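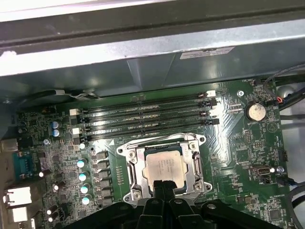

Mimetti 431 precision driver set: eight months in

I bought the Mimetti 431 in November to replace a drawer full of mismatched little screwdrivers, most of them chewed up, one of them missing its handle entirely. I fix up old desktops and laptops in the evenings (mostly for family, sometimes for friends of family, which is how these things go) and I'd been meaning to get a proper set for years. I've now had it long enough to have opinions, and most of them are very good!

What you get

One aluminum handle, 30 bits, a short extension, a flexible extension, a pair of angled tweezers and two plastic pry tools, all in a hinged case that's a bit longer than a paperback. The bits cover Phillips from 000 up to 2, a good run of Torx and security Torx, small hex, a few flatheads, the pentalobe sizes and a tri-wing. I'd have swapped one of the flatheads for another long-reach Phillips, but that's me.

The handle

This is the reason to buy it. The cap on top spins freely, so you rest a fingertip on it and roll the barrel with your thumb, and on those long fine-threaded screws that hold down a cooler or a drive cage it is such a pleasure. My old Fiteo set had a spinning cap too, but it got gritty after a few months and I ended up twisting the whole thing with my wrist. The Mimetti's still turns like it did the day I opened it. The knurling is fine enough that it doesn't bite, and there's enough weight in it that it feels steady when you're working deep in a case next to parts you'd rather not scratch.

The collar is magnetic and quite strong. A case screw hangs on the end sideways if you let it. For motherboard standoffs down in the corners that's a huge help, and I've dropped far fewer screws behind the power supply than I used to. The tiny laptop ones sometimes jump onto the side of the bit instead of the tip, so keep the tweezers close.

The bits

Very good fit. The Phillips 1 and 2 have done by far the most work and the edges are still crisp. I did round off the Phillips 000 slightly on a hinge screw somebody had clearly glued in before me. I ordered a new bit, it came in a little paper sleeve, and that was that. The sizes are etched on the shanks and I wish the etching were deeper. After dark I'm tilting each one under the lamp to tell a T5 from a T6. A dab of nail polish on the ones I use most has sorted it.

One thing to check before you buy: these are 4 mm bits, so anything you own for a regular quarter-inch driver won't fit. I keep a cheap full-size Phillips around for side panels and rack screws. You can do those with the Mimetti, but the slim handle isn't much fun on anything that's been tightened by a gorilla.

The flexible extension

I expected to hate it. I've hated every other one! This one is stiff enough to turn a screw that's already been cracked loose, and it got me to the back screw on a drive bay without pulling the graphics card out first. Don't try to break a tight screw free with it, you'll just wind it up like a spring.

The pry tools

Fine. They're softer than I'd like, and one has a nick in it from a laptop lid. They're good for lifting a retention clip or a ribbon connector latch without marking anything. I still reach for an old guitar pick.

The case

Nice magnet closure, foam insert, each bit in its own slot. The slots are snug, so the shortest bits are hard to get out if you have big fingers. Push down on the flat end and they tip up. It took me an embarrassing couple of weeks to figure that out. The inside of the lid has a shallow tray with a magnet under it, and this has become my favorite part of the whole thing, because I used to sort screws into the lids of jam jars.

Compared with the others

I borrowed a Plaltari set for a weekend when I was deciding. Plaltari gives you a lot more bits and a ratchet, and if you also do bikes and eyeglasses and door hardware, get that one. The ratchet has a slightly sloppy feel at very low torque, though, and for small electronics I didn't like it. The Sveinbjörnsson is beautiful, wood handle, leather roll, and costs more than some of the computers I work on.

Small complaints

The case picks up every fingerprint. The printed bit chart is too small. There's no SIM pin, which seems like an easy thing to throw in.

Would I buy it again

Yes, tomorrow. I've recommended it to my sister already and she's using hers on sewing machines, where she says the long extension is the star. If yours comes with a stiff hinge like mine did, open and close it a few times and it loosens up nicely.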